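Threads > Music > Albums > Darkusbridge

ok I've had the new Darkusbridge record on all evening and I need to put this somewhere. thread, sorry in advance

It's called Avell. Second full length. 274 copies on vinyl, mine is number 100, which pleased me more than it should

Side one opens with Inga and it just goes. No intro, drums straight in, Octavio Arboleda playing that same three note riff till your teeth hurt. Then it drops to half speed and the bass comes up and wow. Ok. Hello

The bass is Hortensia Condori by the way, she was only a guest on the first one. Full member now and you can hear it everywhere. Fuzz on pretty much everything
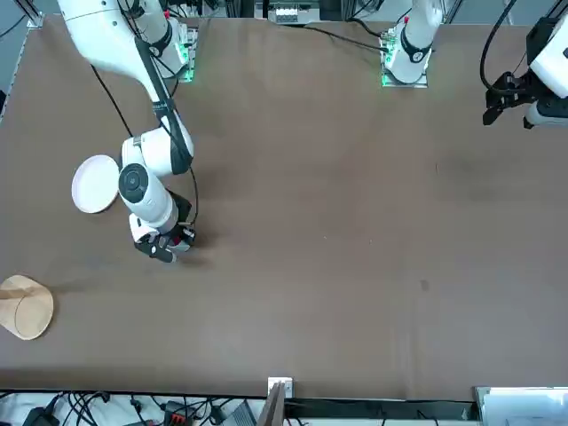
White plate, brown table.

Track 2 I'm less sure of. Long organ bit in the middle that wants to be spooky and is mostly just long. Karim Mahrous singing way down in the mix, can't make out a word. Lyric sheet has them printed grey on black so no help there either

BUT the last couple minutes. Two guitars doing the same line slightly out of step, then they lock in and it's huge. Played that part again before I even let the side finish

Someone asked how it compares to the first album — heavier, slower, better drums. First one sounded like it was recorded in a cupboard. Some people will miss the cupboard

Side two is the live side, taped in July last year at a Trisik all-nighter. Room holds 400 and it sounds like half of them are standing next to the mic. One guy yells for Inga after every single song. They don't play Inga

Live stuff is rougher obviously. Arnulfo Nina comes in early on the second song and you hear the whole band lurch to catch up with him. They left it in. Good
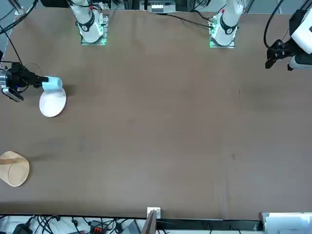

Last edited August 30, 2020

Fixed the post above, I had the wrong drummer. Arnulfo is drums, Bethel Abdella is second guitar and organ. Sorry Bethel, and sorry for what I said about the organ (still too long)

Favorite thing on side two is the closer. No title on the sleeve, just a blank space where the name shoud be. Starts with feedback, nearly a minute of it, then one clean guitar by itself and the crowd finally shuts up. Even the Inga guy

Then everybody comes back in at once and that's the record. It stops dead, no applause. Scared me a bit with headphones on

Pressing is quiet, mine is flat, little bit of crackle at the start of side two. Sleeve is thin. Corners were already dinged when it got here so if you care about that ask for it to be mailed seperately from the jacket

If you like slow heavy stuff with actual tunes in it get this one. If you want it fast, play Inga and then go find the old demo tape

Haven't tried the download code yet. Will post the bonus track if it's any good — going back to side one now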